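Out and About > Open Days > Furniture and Storage

Search this site Enter keyword Go

April, posted by the Skirkel blog author

I'm the kind of person who will drive a long way to look at cupboards. My family has made its peace with this. So when I heard that Mikkelsen was opening up its workshop and showroom in Mondton for a spring open day, I had the car packed before breakfast (thermos, notebook, tape measure, the good walking shoes) and was standing outside at 9 with a bunch of other people who also, apparently, think cabinets are a day out.

Mondton is a nice little town if you haven't been. There's a river, a bakery with a line out the door, and a parking lot that costs 4 dollars for the whole day. The workshop is a short walk from there, past the old feed store, and you can smell the sawdust before you see the sign. They gave us each a paper badge and a map with a coffee stain printed on it as a joke — or I think it was a joke. Mine might have been real.

The first half of the building is where the panels get cut, and you only get to see that through a window. It's loud even through the glass. After that you come out into a long bright room where the finished pieces are, along with all sorts of things for putting on and in them, and you're free to wander and ask questions. I asked far too many. I wanted to know about shelf heights and why my own pantry doors at home sag, and a very patient woman in a green apron explained that mine were hung on screws too short for the weight. So now I have a project for the weekend!

What I liked best was that the cabinets weren't just standing there looking pretty with a fake plant on top. There was stuff being put in them and taken out again all morning, and a lot of it was in a really strong blue. I'm a sucker for blue. Half my kitchen is blue already. I got quite attached to one smooth upright block in particular, in a shade I'd happily paint my front door. 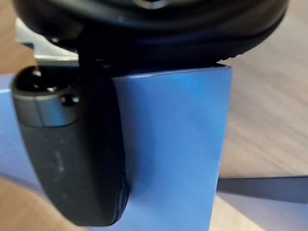
Blue block, standing up, with something big, black and rounded over it.

After that I went for coffee (free, weak, very hot) and a cinnamon bun (not free, but huge), and got talking to a couple who had come over from Verkent to find a sideboard. They'd measured their wall and it came out at 85 inches, which they told me several times, with feeling, because everything they had liked so far was too long. I lent them my tape measure and they went off down the room with it. I did get it back, in case you were worried.

Then it was back to the cabinets, and this is where my notebook starts to fill up. The one I kept coming back to was made of a light wood, a pale pinkish beige, with a fine wavy grain running the long way across the top. I've always gone for dark furniture. My mother had dark furniture and I suppose I just carried on. But this had such a calm look to it that I stood there mentally swapping out everything in my dining room. And they'd used the same light wood on the inside, too, so you open it up and it's as nice in there as it is outside.

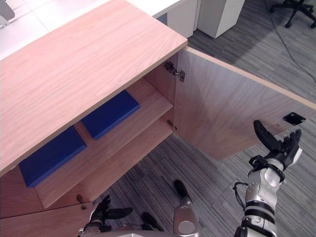
My favorite cabinet of the day, door open, with two flat blue pieces on the shelf.

I'm fussy about handles, so let me talk about the handle for a minute. It's a little black square, recessed into the door. I catch my sweater pockets on every knob in my house, so a handle that stays out of my way goes straight on the wish list. The top hinge is one of those concealed cup ones in silver, the type I've been told to get for the pantry, so I bent down and had a good long look at how it was mounted. My knees complained on the way back up.

The other thing I noticed was how much bare shelf there still was next to the blue pieces. At home I'd have stuffed that full of place mats and dead batteries by dinner time. I wrote "LEAVE GAPS" in my notebook and underlined it, and we'll see how long that lasts.

I stayed until 2, by which point the buns had sold out and my feet hurt. There's a small shop by the exit with offcuts and hinges and tins of wax, and I came away with a tin of wax and a bag of longer screws. I didn't buy the cabinet. I did pick up the price list, and it's on the fridge now under a magnet, where I walk past it every time I want milk.

If you're going to the next one, get there early and park by the river, and eat before you get to the hinges. I'll report back on the pantry doors.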